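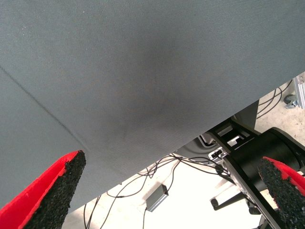
How do I wash the Givis table cover? Cold water, gentle cycle, then hang it up — mine has never been near a dryer.

I sell this one in gray, a cool gray with a bit of blue in it, and I love how fine the weave is! It's 139 x 100 inches, so measure your table first (please!). There's a thin seam, darker than the cloth. Orders ship from Bridcombe, and Efa Kneath does all the hemming.

**Price:** $60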